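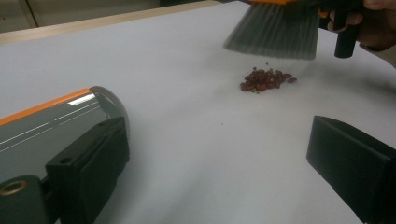

Gallery: a month with the Ulton hand-held gripper

By Dzintra Mets
February

Print | E-mail

The Ulton is a robot gripper with the robot left out. You hold it, it records what you do with it, and at some later date a proper arm is supposed to have learned your good habits. Putmont, who make it, rent the kit at £270 a month and call it "effortless demonstration". I have now spent a month on the effort.

We gave it to our Paredes workshop with a list of 21 household jobs and a firm instruction to be fair. Oriana Aravena wrote the list. She has since been asked not to write another.

Sweeping up, job 14. A small heap of reddish-brown grains on a white table, a brush with long grey bristles, and the gripper's two black pads waiting in front. The orange on the brush head goes nicely with the orange stripe on the gripper, which may be the best match we managed all month.

Note the stray grain by the bristles. Small loose things are where the Ulton earns its rent or doesn't. The pads are flat and square-minded, happy with a box and much less happy with anything that rolls. Putmont sell a softer pair as an extra. Of course they do.

The white table was Gintarė Toom's idea. Dark grains on a pale top are easy to pick out when you go back through the recordings, and you will be going back through a lot of them. The viewing software opens quickly, plays smoothly and files everything under names only it understands.

On wear: the leaflet promises 3,000 grips from a set of pads. Ours came nowhere near that, and look fine. The wrist of Amado Estrella, who did most of the gripping, came with no such promise. After 100 goes at the same job he began changing hands, and then began changing the subject.

Verdict, as far as it goes: solidly made, easy to charge, dull to carry. The trigger is light and the strap fits people other than the designer. The manual has a whole page on unpacking and one paragraph on what to do when a recording fails to save. We would rent it again for boxes, cups and cloths. For sweeping we would want the softer pads thrown in, and someone else's wrist.

The kit goes back to Putmont at the end of the month, less one charging cable, which Oriana is looking for.

Print | E-mail

This site uses cookies to remember your settings. By carrying on you agree to their use. Accept | Manage choices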